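Working Out the Unit Cost of a Mixed Candy Bag

Contents
1. Before you start
2. Weighing a sample
3. Count per case
4. Cost per piece
5. Packing loss
6. Recording the result

1. Before you start

Candy sold by weight has to be converted to a price per piece before it can go into a mixed bag with a fixed count. The method below applies to any individually wrapped candy bought in bulk cases. You need a scale that reads to 0.1 g, a tray, the supplier invoice, and a spreadsheet. The column names used here match the Gridel template, but any spreadsheet will do.

Use the net weight on the invoice. Gross weight includes the carton and liner, and mixing the two is the most common source of error.

2. Weighing a sample

Place the empty tray on the scale and press tare. Take 20 pieces from different depths in the case, put them on the tray, and write down the total. Divide by 20. Leave the wrappers on — suppliers include them in net weight for this class of product, and Skekine states so on its order form.

Repeat the weighing 5 times with fresh pieces. If the highest and lowest averages differ by more than 3 percent, the case contains mixed sizes and should be sorted first.

3. Count per case

Divide the net case weight in grams by the average piece weight. Round down.

Worked case: net weight 10,311 g, average piece 7.0 g. 10,311 / 7.0 = 1,473 pieces.

4. Cost per piece

Add freight to the invoice price, then divide by the count. Do not round until the last step. Keep four decimal places in the sheet and show two on the price list.

If one freight charge covers several cases, split it by weight. Splitting it by invoice value makes expensive candy look heavier than it is.

5. Packing loss

Some pieces will be crushed, open, or out of shape. Set these aside during packing and subtract them from the case count. Divide the total cost by the usable count to get the corrected figure.
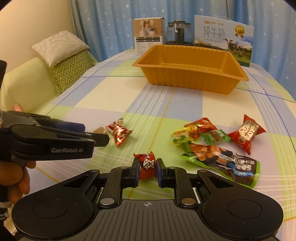
Wrapped candy with crimped corners.

Check the crimp on each piece as it goes into the bag. A wrapper that has opened at one corner counts as a loss even if the candy inside is whole.

6. Recording the result

Enter the supplier, case weight, average piece weight, usable count, and corrected cost on one row. Start a new row for each delivery. Tident and Ozoliņš both change piece sizes between seasons under the same item code, so an average from last May should not be reused.

Lock the row once the bag price has been set.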